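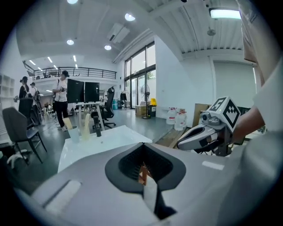
Hand-held grippers in use at a table, Rilinov workshop

Dolum Floor Rules Kit for hand-held and arm-mounted grippers

Okay, so I've been writing safety sheets for gripper work for long enough that people started asking if they could just buy them from me, and this is the result! It's a boxed set of rules, cards and check sheets for small teams who work with grippers all day, either in the hand or bolted onto an arm. I wrote most of it, Branislav Oravec did the arm parts (he knows far more than I do about stop circuits), and Lenka Rusnák cut about half of my words, which you should thank her for.

The kit is for rooms with normal furniture in them. Most of the standards I've read picture a fenced cell with one trained operator, and then you walk into a workplace and there are desks, a coat rack, a fan, people chatting, and two folks with grippers at the same table. The big standards still apply to your robot and you still have to read them. My kit sits next to them and covers the everyday stuff.

What's in the box

- The rule book, 48 pages, spiral bound so it lies flat on a bench
- 100 daily check sheets on a tear-off pad
- Table cards, laminated, in two sizes
- Floor tape in yellow and blue, one roll of each
- A sign-out board for tools, with pens (the pens are cheap, sorry, use your own)
- A wall poster with the stop rules in big type

The whole thing weighs less than you'd think and ships flat except for the tape.

The rules people ask me about most

Two at a table. If two people are working with hand-held grippers at one table, they agree out loud who reaches first. Sounds silly until you've banged knuckles with someone reaching for the same cup. The table card has a spot where you write who leads, and you swap at the break.

Marker care. If your tool carries a printed marker block, check it at the start of the shift. Clean it with a dry cloth, look for peeling corners and scratches, and never put tape or a sticker on a printed face. I've seen a whole morning of work go in the bin over one price label!

Fingers and straps. Look at the finger pads, the mount screws, and anything that dangles. A strap or cable should hang clear of the fingers through the full open and close. Page 12 has a drawing.

Walkways. Tape a lane wide enough for a person carrying a box, and keep bottles, pallets and spare chairs out of it. The lane goes around the back of whoever is working and never between them and the table.

Shoes and sleeves. Closed shoes, always. Long sleeves are fine with hand-held tools if they fit snug at the wrist. For powered arms the rule is stricter, and Branislav gives it four pages of its own.

Visitors. They get a short talk and a place to stand. Janka Hudec wrote the talk and it takes as long as putting your coat away.

Before you power an arm

This is the part I get bossy about. Do the risk assessment first, in writing, for your arm with your gripper and your objects on your table. An arm that's sold as safe around people can still be holding something sharp. Change the gripper or the object and you go back to the sheet. The kit has a blank form for this and one filled in so you can see how much detail we mean - it's more than most teams write the first time.

Test the stop button at the start of each day and write it down. If it fails, the arm stays off and the red card goes on it until somebody qualified has fixed it.

What it won't do

It won't certify anything. It's good practice written down by people who do the work, and if your insurer or inspector asks for more, give them more. It also doesn't cover big industrial arms or mobile bases. For mobile bases have a look at the Karimi add-on, due in June, which Iveta Ďurica is still testing and won't let me rush.

Sizes and refills

Standard kit, item 505: up to four tables.
Large kit, item 505-L: up to ten tables, with double tape and three posters.
Refill pad, item 67: check sheets only.

The sheets also fit a Billow clipboard if you've got those already, and the holes line up with a normal two-ring binder.

Changes in this edition

Updated 5 Dec 2018. We rewrote the marker care card, moved the stop test to the top of the daily sheet, and fixed the mistake on page 31 where left and right were swapped (thank you to everyone who wrote in, there were a lot of you). If you have the old edition, just ask and I'll mail you the new card and page for free.

Questions go to me, Natália Ondrejka, through the contact form. Tell me how many tables you have and if your grippers are hand-held, on arms, or both, and I can usually say which kit you want the same day.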